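Journal > Household > Travel and Packing

Previous Next Archive Contact

On the Keeping of a Wash Bag, and Where to Open It

It has been the practice in this household for a number of years to review the contents of the travel bags each April, before the first journey of the season. I set out below the arrangements as they now stand, several readers having written to ask for them after my earlier entry on suitcases.

The principal bag is a plain dark one, soft-sided, bought to replace a rigid case which had served since our years in Tulteditz. The rigid case was handsome and held its shape on a shelf, but it could not be pressed into the end of a holdall, and its hinge failed on the night ferry to Rirkik. Thaddeus Fitzsimmons, with whom we were travelling, lent us a length of string. The soft bag has given no such trouble and weighs 292 grams with nothing in it, according to the kitchen scales.

All liquids are kept together in a clear inner pouch. Toothbrushes travel in a tube with holes at one end. Medicines do not go in the bag at all; they are carried in a coat pocket or in hand luggage, and a written list of them is kept separately. Nail scissors have been the subject of some disagreement in the past and are at present excluded.

The review itself takes place in the bathroom, where the items are normally kept and to which they must in any case be returned. The bag is emptied into the basin, never over the toilet. I state this as a rule of the house, having lost the lid of a good shaving soap by disregarding it. Any bag brought into the room should be closed before it is carried past the pan, and held by its sides, a single strap being apt to let it swing.
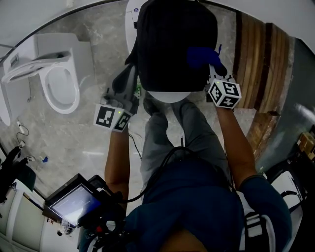

Morfudd Eynon wrote to me that she considers the bathroom quite the wrong place for packing of any kind, that steam gets into the lining, and that in her own house the bags are done on the landing with an old towel spread beneath them. I accept the point about steam. We do not run the shower on the morning of the review, and the window is left open until noon.

Once emptied, the bag is turned inside out so far as the seams allow and wiped with a cloth wrung out in warm water and a very little washing-up liquid. It is then hung from the hook on the back of the door until evening. I have tried the sprays sold for the purpose and found that they left a scent of artificial pear which persisted as far as Mendo and, regrettably, back again.

Replacement bottles are bought from Kowalczyk, the chemist on the corner, who will sell the small sizes singly. Labels are written in pencil on masking tape. Ink runs.

The spare bag, kept for guests, is subject to the same procedure, although it is seldom found to contain anything other than 2 hotel soaps and a comb. The comb is not ours. It will be held in the top drawer until claimed.

Shares 833 Comments 2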